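From: Macedo list member
To: flavley-household
Date: Aug 25, 2021
Subject: Re: plastic bags, keep or discard

> We have been putting used carrier bags in the drawer under the sink
> and it no longer closes. Is there a rule for which ones are worth
> keeping? I also don't know whether to fold them or just stuff them
> in a box. The Barkska holder is supposed to take 100, but ours was
> full long before that.

The capacity printed on the Barkska holder assumes folded bags. A crumpled thin bag traps air and takes up several times the space of a flat one. Flatten it on a table, press from the closed end toward the handles, fold in 3 lengthwise, then roll. Do not knot it. Knots stretch the handles and the bag will fail there first. 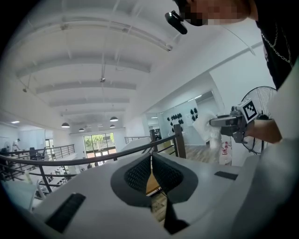
For sorting I go by condition only. Any bag with a hole in the base goes out. Bags that held meat or detergent go out too, whatever they look like. The rest get one pass on the floor, thin white ones in one pile and heavy ones in another, and I stop keeping thin ones when the holder is full. Turn off any fan in the room first or the piles will drift.

The Braron box is 400 mm deep and fits the heavy bags standing on edge. I would not use it for the thin ones - they slide down and you end up pulling out six to get one.

Store drop-off is fine for the discards if they are clean and dry. Take the paper receipts out. Last November our lot was refused over receipts.

> Also, does anyone want the old drawer insert?

Yes, if it is the narrow one. Please send the width off-list.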